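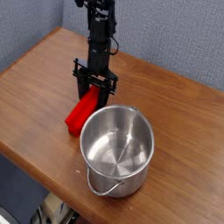 By Delphine Arkwood
Hobby editor, Sirnell

Buying and stripping used miniatures: your questions

Last updated 2023-12-11

We get a steady stream of mail from readers who have found a cheap used army and want to be told it's a good idea. Sometimes it is. Most of the answers below lean the other way, so if you've already paid, you may want to skip to the part about stripping.

Is buying a used army really cheaper than buying new?

Less often than the forums would have you believe. People compare the price of the used lot with the shelf price of the same boxes, and then they stop doing math. They leave out postage, stripper, brushes, replacement bases, the missing arms they'll end up buying on sprue, and the units in the lot they never wanted.

My own test case is a Cosance warband lot I bought in February. The listing said 305 points, "a few bits need regluing." By the time I had the models in a state where I'd put primer on them, I had spent more than a new starter set would have cost me, and the starter set comes with a rulebook. I don't regret it, because I like repair work. If you don't like repair work, I'd think hard.

What does "pro painted" mean in a listing?

Nothing. It means the seller typed those words. There are sellers on Vik who use it for beautiful work and sellers who use it for models dipped in brown wood stain. Look at the photos and ignore the adjectives. If the photos are all taken from arm's length, ask for a close one of a face and a close one of the back of a cloak. The back of the cloak tells you more, since that's where people get lazy.

"Tabletop quality" has the same problem, only with lower expectations. I once took it to mean three colors and a finished base. I've since received things sold under that label that had primer and a mood.

How can I tell if a model is recast?

From a photo, often you can't, and I'm suspicious of anyone who says they always can. With the model in hand, look for soft detail on chains and rivets, bubbles on sharp points, and mold lines where the original doesn't have them. Weight and color of the resin get brought up a lot. Both have changed over the years on perfectly real models, so I wouldn't accuse anybody on that basis alone.

If the whole lot is unbuilt, in plain bags, and the price looks like a typo, you already know what you're looking at.

Can I trust the points total in the listing?

No. Points in Cosance have been revised often enough that the same warband can be worth two different totals depending on which printing the seller owns. Sellers pick the bigger one. Ask for a list of models and work it out from your own book. A seller who can't give you a list of models doesn't know what's in the box, and then you don't either.

Should I strip it or just paint over it?

Try painting over it first, on one model you don't care about. There's a belief in this hobby that every used model has to go back to bare plastic, and a lot of it comes from people who enjoy buying chemicals. If the old coat is thin and the detail still reads, a light coat of primer over the top will do fine. Nobody across the table is going to know there's an old blue shoulder pad under your green one.

Strip when the paint has filled in the detail, when there's grit in it, when it was varnished with something glossy that new paint slides off, or when it flakes if you run a fingernail over it.

What should I use on plastic?

Isopropyl alcohol or one of the water-based hobby strippers. I've used Galline for years. It works, it's milder on the nose than alcohol, and it's overpriced for what it is. The label says to soak and rinse, as if the paint will wander off on its own. It won't. You'll be scrubbing with an old toothbrush either way, and the recesses will need a wooden toothpick. 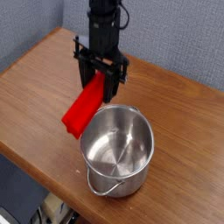

Do one model at a time until you trust the stuff. I don't care what the bottle says about being safe on all plastics, because the person who wrote that has not met whatever your models were made from. Leave one test piece in overnight and check it in the morning. If the thin parts have gone bendy or the surface feels tacky, stop and rinse it.

Keep alcohol away from flames and heaters, open a window, and wear gloves. Wear the gloves for Galline too. It dries your hands out badly if you don't.

What about acetone?

On metal, fine, with good air and no plastic parts anywhere on the model. On plastic, it turns your model into gum. People know this and still do it, generally because they thought the model was all metal and it had a plastic shield. Older kits mixed materials freely. Check every piece, bases included.

Does resin need anything different?

More care and less time. Some resins shrug off alcohol and some go soft in it, and you won't know which kind you have. I pull resin out after 2 hours and look at it, even if it means going back in. Thin swords and banner poles are what you'll lose first.

Don't use hot water to speed things up. Warm water is how you straighten a bent resin spear, so think about what it will do to one that was straight to begin with.

I've soaked it and the primer won't come off. What now?

Probably nothing. Some spray primers, car primers especially, bond to plastic hard enough that getting them off will cost you detail. If the color coats are gone and the primer underneath is smooth, you're done. Prime over it. A stained model isn't a failed strip, though plenty of people keep scrubbing as if it were. Red is the worst for leaving a tint behind and it makes no difference at all once you've primed.

Will stripping take the models apart?

It depends on the glue. Super glue tends to give up after a long soak, which can be a help if the last owner put the arms on backwards. Plastic cement has welded the parts together and no soak will undo that. You'll need a fine saw, and I'd ask myself whether the pose is really that bad. I have talked myself out of sawing far more often than I've sawed.

Keep each model's parts in its own jar or in a strainer inside the jar. I ignored this once with a unit of 9 and spent an evening matching left arms to right ones. Some of them still look wrong to me.
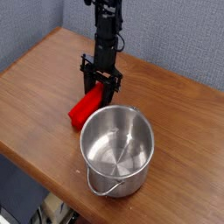
Are ultrasonic cleaners worth buying?

For most people, no. They look wonderful in videos. The cheap ones hum for a while and loosen what a toothbrush would have loosened, and then you use the toothbrush anyway. They're good at getting loosened paint out of chainmail and fur, I'll give them that. Never put alcohol in one. The machine heats up, the vapor can catch, and I don't know why this isn't printed on the lid in large letters.

Can I pour the used stripper down the sink?

Please don't. Let the sludge settle, pour the clear part back into a bottle to use again, and take the rest to wherever your town accepts household chemicals. Alcohol can be used over and over as long as it still cuts paint. It turns an awful color well before it stops working. Label the bottle and keep it out of the kitchen.

How do I get rid of the smell of cigarette smoke?

Wash the models in dish soap and cool water, let them dry, and do it again. Stripping helps. Throw away the foam from the carry case, because you won't save it. Sellers hardly ever mention smoke, so ask before you buy. "I don't smoke in the same room" is a yes.

What should I ask a seller before I pay?

Ask for a full list of models, with what's missing.
Ask what glue and what primer were used. Many won't know, and that's useful too.
Ask for a photo of the whole lot together, taken now, and not one lifted from the old listing.
Ask how it will be packed. If the answer is "carefully," ask again.

I give a seller 3 days to answer. If they can't manage it while they want my money, I don't expect much once they have it.

Does Vik's buyer protection cover missing parts?

Read the terms as they stand on the day you buy, because they've been rewritten before. My experience is that a missing box gets sorted out and a missing arm does not. Film yourself opening the parcel. It feels silly, and it's the only thing that ever got me a partial refund.

Would you buy another used lot?

I already have. It's metal, it was listed as complete, and I haven't found the standard bearer yet.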